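Toilet seat loose AGAIN – what am I doing wrong?

lutness_lou
Third time I've tightened the seat on our downstairs loo since November and it's sliding about again. It's the sort with two bolts through the back of the pan and plastic wing nuts underneath. I do them up as hard as my fingers will go. Thirteen days later, wobble wobble. Help!

Caldeira Fan
Are there rubber washers between the nut and the pan? Ours came without and it never stayed put until I bought some.

bremwood_pete
Washers are a sticking plaster. Bin the seat and get one with metal fixings. Plastic threads go soft after a year or two and you'll be on your knees every month.

kxavier
Bit harsh, Pete! Plastic nuts are fine if you centre the seat first. Most people tighten one side fully and then the other, so it ends up skewed and works loose every time someone sits down.

lutness_lou
Um, that is exactly how I do it.

mirela_t
Kátia's right (hello Kátia, didn't know you were on here). I do it with the lid up and the seat down on the bowl, get it sitting evenly on the rim all the way round, then nip each nut a quarter turn at a time, left, right, left, right. Hold the seat still with your other hand while you do it – it will try to creep.
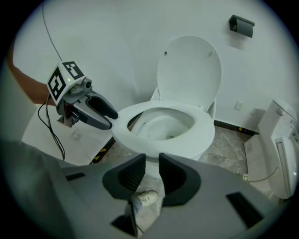 Then I push the seat sideways from both sides before I put the tools away. If it shifts at all I slacken both nuts and start over, it's only five minutes. And clean under the hinges while you've got it loose, you'll be glad you did.

bremwood_pete
Five minutes every month is an hour a year. Metal fixings, 30 quid seat, done.

kxavier
Metal ones rust! My mum's had to be sawn off.

bremwood_pete
Stainless, Kátia. Stainless.

lutness_lou
Going to try Mirela's way with some new washers tonight. If it moves again Pete can have his 30 quid. Does anyone know if the washers come in different sizes?

Caldeira Fan
They do, take an old bolt to the shop with you.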